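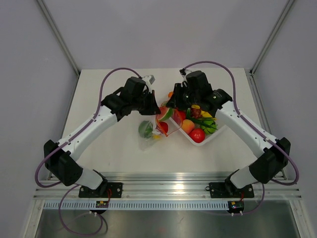
About Us

Hi, and welcome to Bukholm! I run a small cooking school out of a converted feed store in Plosthorpe, and if you've landed on this page you're probably wondering whether you need to know anything before you sign up. Nope! Plenty of the people who walk in have never chopped an onion, and a few of them are scared of the oven (I was too, after a bad business with a lasagna in my twenties).

I started teaching in my own kitchen, which had 2 working burners and a drawer that had to be opened with a butter knife. Friends came first, then friends of friends, and then somebody's entire bowling team turned up wanting to learn dumplings. I loved it. My landlord loved it a little less, so I went looking for a bigger place, and the feed store had been sitting there with a rent sign in the window since May.

Classes are capped at 10 people. We cook together, we eat together, and whoever finishes first gets to pick the music. Most evenings run long – the soup nights especially – so please don't book a babysitter down to the minute.

What do we cook? Mostly weeknight stuff. Beans, braises, roast vegetables, flatbreads, big salads with something crunchy on top. I grew up on plain food and I still think a good potato is hard to beat. The Sepúlveda series is our most popular one, named after the street where I rented a room the year I learned to cook properly, and it's all about stews and rice. The Brenasik weekends are for bread people. You'll go home with a jar of starter and flour in your hair.

We buy our produce from farms close to town when the season allows, and from the regular grocery store when it doesn't. I'm not fussy and you don't have to be either.

The recipe binder is up to 100 recipes now, and every student gets a copy on the first night. Mine is held together with packing tape and has a big oil stain over the lentil section. Yours will get there!

If you have an allergy, put it on the booking form and I'll work around it. Aprons are here for you to borrow, but wear shoes you don't mind spilling on. Parking is behind the building, past the blue dumpster, and the side door sticks, so give it a good shove.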